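The second life of the family blanket

In Kekitstead, bedding gets handed down the way other towns hand down silver. Ask in any of the brick row houses behind the old mill and someone will go upstairs and come back with a blanket that has been on three or four beds before theirs. Few of these blankets are worth much money. Most were bought from the mill shop, where seconds were sold by the pound until the looms stopped.

The mill belonged to a firm named Burkalitz, and at its height it employed 883 people. It made plain wool blankets for hotels and hospitals, and later, when that trade dried up, brushed acrylic ones in loud colors for the home. The wool ones are now hard to find. The acrylic ones are everywhere, because they are very hard to wear out.

Modupe Chukwu runs a repair bench in what used to be the dispatch office. She took the lease 12 years ago with the idea of altering wedding dresses. The first person through the door had a torn blanket, and so did the second.

"I had no plan for blankets," she says. "I charged too little for the first one and word got around."

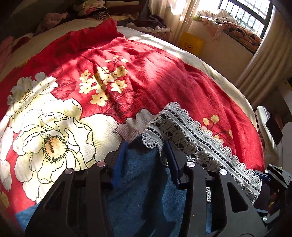

Repair work on bedding follows the seasons. The busy time starts in March, when people strip their beds and find what the winter has done. Chukwu asks customers to spread a blanket on the bed in daylight before they bring it in, and to look it over slowly. A busy print makes this harder. On a red blanket with big white and cream flowers, a thin patch can sit inside a petal for years without being noticed, while a pulled thread on the red part shows right away. She tells people to run a flat hand over the whole surface and pin anything that feels different.

The commonest damage is along the binding, the strip of satin or ribbon that covers the top edge. It takes all the pulling and most of the face cream. Replacing it takes her under an hour, and she charges 35 dollars for a double. Holes in the middle are slower. For wool she darns. For acrylic she prefers a patch on the back, cut larger than the hole and stitched down by hand in a zigzag, so the blanket can still move.

She turns away blankets that have been boiled, or dried on high heat until the pile has melted. The fibers go hard and there is nothing to sew into.

Her advice on washing is short. Use cool water and half the soap you think you need. Dry flat if you have the room, or over two lines if you don't. Shake it while it is still damp. Do not iron the pile. Store it in a cotton pillowcase and refold it along different lines once or twice a year, as a crease left in one place will wear through in the end.

Not every blanket comes in to be put back as it was. Chukwu gets about one request a week from somebody who wants to cut a blanket up, usually so that brothers and sisters can each have a piece. She used to argue. Now she asks them to wait a month and come back, and she says most of them do come back, and she cuts it.

The offcuts go in a drawer with everything else she has saved: shirt cuffs, apron ties, old trim. Customers are free to look through it. Some want a strip of their grandmother's apron sewn to the back of the blanket as a label, and others want lace along the edge. Cotton lace is fine if it is washed first. It shrinks, and if it shrinks after it has been sewn on, the whole edge puckers.

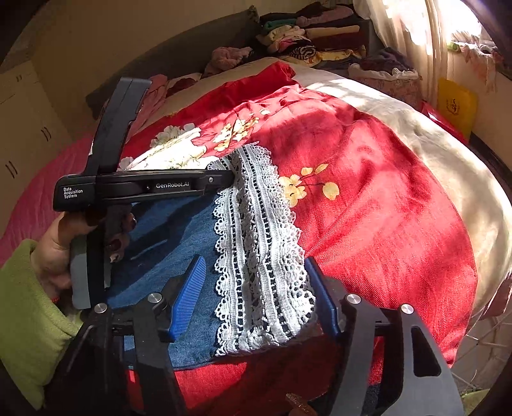

Poppy Haslam

The mill itself is being turned into apartments. The developer, Custix, has kept the weaving shed and the clock, and a sales office has opened in the gatehouse. Chukwu's lease has 3 years left. She has looked at a shop on Hebden Street, which is smaller but has a north window, and she has measured the wall to see if the drawers will fit.

She still does a few wedding dresses. There was one on the rail when I visited, with its hem pinned up, and next to it a green wool single from the hospital days with the Burkalitz label still attached. The owner wanted new binding and had asked for the label to be left where it was. Chukwu had unpicked the stitches around it that morning and was looking for a thread to match.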